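Thread: Hand-held gripper closing on its own - left jaw only, anyone else?
Board: Hardware faults and safety
Replies: 11

mirelurk_bench
Posted 2022-11-06

Looking for advice before I strip this down. We run pairs of hand-held grippers for collecting kitchen demonstrations, mostly sorting cutlery into containers. One person, one gripper in each hand. The left one has developed a fault where the jaws carry on closing after the trigger has been let go. It doesn't do it every time. When it does, the jaws come together another few millimetres, then stop, and the width reading in the log stays where it was.

So the log says the jaws are parked and the jaws are plainly not parked.

One of our operators, Elsa, had a fingertip between the pads when it did this. She was clearing a teaspoon that had slipped sideways. Bruised nail, nothing broken, and she was back the next day, but I've taken the left unit out of use until I understand it.

Trigger is mechanical, a cable to the linkage, with a return spring. No motor. Ribbed pads on the inside of the fingers. Four pivots. Firmware is irrelevant to the closing, I think, though maybe not to the bad reading.

tollgate
Replied

If there is no motor then it's the spring or the cable. Take the cable off and work the jaws by hand. If they're stiff at one point in the travel you've found it.

Szu-yu Hsiao
Replied

Agree with tollgate on where to start. I'd look at the pivots before the cable. We had a pin on one of ours back itself out over a few weeks of use. The jaws cocked slightly, stuck, and then let go when the hand moved. From the operator's side it felt exactly like the thing closing by itself. It had stuck part way and then finished the movement it was asked to make.

Did Elsa say whether the trigger felt light just before?

mirelurk_bench
Replied

Asked her. She said it felt "a bit floppy" for most of that session and she assumed it was meant to be like that, as the right one is tighter than she likes.

Pins look flush from the front. I haven't had them out.

grannyknot
Replied

Why was anyone's finger between the jaws? Our rule is that you put the gripper down on the table before you touch the object. Seems to me the fault is second and the way of working is first.

mirelurk_bench
Replied

We have the same rule. It's on the sheet. It also takes ages when you drop something every few minutes, and people stop doing it. I'm not defending that.

tollgate
Replied

A rule that gets skipped when people are tired is worth having but I wouldn't count it as a guard. A bit of foam on the finger tips would have saved the nail.

grannyknot
Replied

Foam changes the grip and then your recordings from before and after don't match. You'd be throwing data away to save a step that people should be doing anyway. I'd sooner stop a session than change the fingers.

Elsa Saarela
Replied

I'm the finger. To be fair to everyone, I did know the rule. The teaspoon was going and I grabbed for it, and I'd have grabbed for it whatever the sheet said.

What bothered me more was that the floppy trigger had been like that for days. There is no box on the session form for "feels odd". There is a box for battery and a box for lens clean. If there had been one I would have written it down.

Also the wooden pieces are worse than the metal ones for this. You squeeze harder on a rounded bowl because it wants to roll out, so the trigger is right in when you let go. Can someone post the kind of grip I mean? My own pictures are on the office machine.

mirelurk_bench
Replied

From our cutlery task: 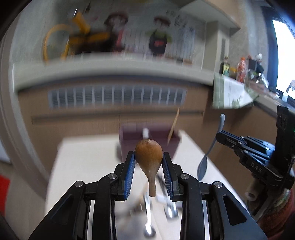
Wooden piece held by the bowl between the ribbed pads, second gripper on the right with the grey-blue spoon.

Elsa's point about rounded bowls is a good one. The pads only have the two sides of the bowl to press on, so you put a lot of squeeze in. Compare the spoon on the right, which is in the tips of the jaws, and those hardly need any pressure to hold.

Szu-yu Hsiao
Replied

Thanks, that helps. All four pin heads show there and I can't tell anything from them at that size. A pin can look fine from the front and be worn oval behind. Pull them and roll them on a sheet of glass.

On the reading that didn't change: where is the width taken from? If it comes off the trigger side and not the fingers, it will tell you where the trigger is. With slack in the cable those are two different things.

mirelurk_bench
Replied

Trigger side. I had not put those two together.

Took it apart this afternoon. Findings so far:

The return spring is tired. The one in the right unit pulls back properly, the left one barely does. The cable outer had crept out of its stop at the handle end, so there was slack. One of the two left-hand pins is worn on the back half where you can't see it. It catches, and if you knock the handle it lets go and the jaws finish closing.

I went through the logs for that unit. Of 3,235 recorded grasps, 70 have the trigger showing released while the object in the video is still plainly held. I've marked all of them as bad. The earliest is from January, so this has been coming on for a long time and we didn't look.

Spring and pins are on order from Lahtinen. Until they turn up the left unit stays in the drawer with tape round it.

grannyknot
Replied

70 is a lot to have sat there unseen. I still say put it down before you reach in, but I'll give you that the form needs another box. We're adding one to ours.

What are you doing about spring life? Swapping on a schedule or waiting for them to go?

mirelurk_bench
Replied

Schedule. New spring every 50 sessions, and a slack check at the start of each one: squeeze, let go, and the jaws must open fully on their own with the gripper pointing down. If they don't, it goes on the shelf. I'll post again once the new pins have been in for a bit. No foam for now - tollgate, I may come back to you on that.

tollgate
Replied

Fine by me. Do the slack check pointing up as well. Ours passed one way and failed the other.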